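# Microchip registration after a move: notes from Cirkemville

Dec 6, 2022 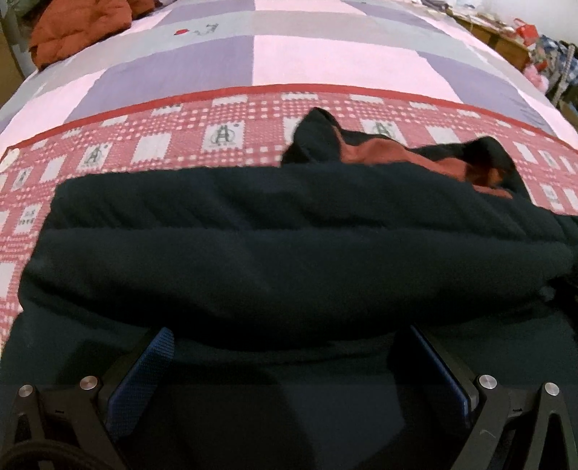

*Dark padded garment, folded on the bed.*

I moved from Skellarstead to Cirkemville in May and put off updating the dog's microchip record until last week. The job took longer than it should have. I am writing down how the system works here, mostly so I can find it again when the second dog is due.

The first thing to understand is that a chip holds a number and nothing else. There is no battery and no location signal. A shelter worker passes a scanner over the shoulders, the scanner powers the chip for a moment, and the chip returns its number. Everything useful - owner, phone, address, vet - sits in a database run by a company. If the record in that database is stale, the scan gets the shelter a number and a dead phone line.

The second thing is that there are many such companies, and they do not share records. My dog was chipped at the Bouchard clinic in Skellarstead, which registers its animals with Sereo. I had assumed the city license office in Cirkemville would pass my new address along when I paid for the tag. It does not. The license and the chip are two separate records kept by two separate parties, and changing one has no effect on the other.

## What the county shelter reports

The animal services office puts out a short yearly sheet, and I picked one up at the counter. It took in 258 stray dogs with a chip over the year. Of those, 92 had a record that led to no one: a disconnected number, a previous owner, or a chip that had never been registered at all. The last group was the largest. The clinic implants the chip, hands over a form, and the form goes in a drawer.

The sheet also lists the hold period. A stray without identification is held for 7 days, after which the shelter may place it for adoption. A stray with a chip gets longer, but only if the chip is registered to somebody. An unregistered chip is treated as no identification. I had that wrong for years.

## Procedure

1. Get the chip number. It should be on the clinic paperwork. If it isn't, any vet with a scanner can read it, and the Cirkemville shelter does it free at the front desk.
2. Look the number up in one of the public lookup tools. These return the name of the company holding the record, and no owner details.
3. Log in to that company's site and change the address and both phone numbers.
4. Add a second contact who lives at a different address.
5. Look the number up again a day later and check the update date.

Step 3 was where I lost time. Sereo had my old email address, which I closed when I changed providers, so the password reset went nowhere. The fix was to send a copy of the adoption contract and a photo ID. They answered in two days and moved the record over by hand. There was no charge for the change itself. The site offers a yearly plan on the way through, and the button to skip it is small and gray.

Have the number read back even if you have the paperwork. Mine had two digits swapped on the clinic form. The record at Sereo was correct, so no harm came of it, but I had been carrying the wrong number in my wallet.

## Scanner notes

Chips come in more than one frequency. Older scanners read only one of them and will report nothing on the others. The shelter here bought universal scanners under a $3,000 grant and uses them at intake and again before any adoption. Chips also drift. Staff are told to scan the shoulders, both front legs and down the sides of the chest, slowly, with any metal collar off. On my dog it read first just behind the left shoulder blade, well below where it was placed.

If your dog goes missing, call the company as well as the shelter and have the animal marked as lost. A lost flag shows up on lookup. Then go to the shelter in person, as breed descriptions taken over the phone are not reliable - mine is listed in three different places as three different mixes.

The second dog's record is with another company. I have the number and have not yet found the login.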